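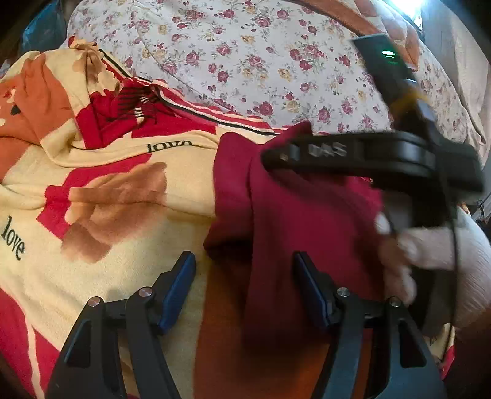 Paño granate a medio plegar sobre la manta, con las pinzas de mano.

Trucos para doblar con pinzas sin acabar el turno molido

En el taller textil de Garneck llevamos desde junio doblando con pinzas de mano, y el cambio se nota muchísimo. Antes todo era muñeca y pulgar, pieza tras pieza. Ahora grabamos los pliegues para que la línea Jarnero los aprenda, y los que antes solo doblábamos somos quienes le enseñamos. ¡Quién nos lo iba a decir! Van unas cuantas cosas que nos funcionan:

Abre del todo las puntas antes de bajar a la tela. Si llegas con ellas medio cerradas, empujas el paño y se te arruga la base.

Coge por el pliegue, nunca por el centro. Un pellizco de dos dedos de ancho sobra para una servilleta o un paño de cocina.

Con estampados muy cargados (flores, letras, dibujos grandes), trabaja una pieza lisa encima. El borde se distingue enseguida y te equivocas menos.

Alisa la manta de abajo cada 32 piezas. Parece una manía, pero una arruga escondida te tuerce la pila entera.

El cable, siempre por fuera de la muñeca.

Cambia de mano a media mañana. Torquil Niven, del turno de tarde, empezó a hacerlo y ya lo hacemos casi todos.

La primera tanda fue de 2000 pliegues y la segunda de 2548. La línea dobla ya las toallas pequeñas, que eran lo más pesado, y a nosotros nos quedan las piezas raras: fundas con volante, colchas, lo que viene remendado. A mí me gusta mucho más así, la verdad, y llego a casa con ganas de coser.

Para limpiar las puntas, paño húmedo y jabón neutro al terminar, y a secar abiertas.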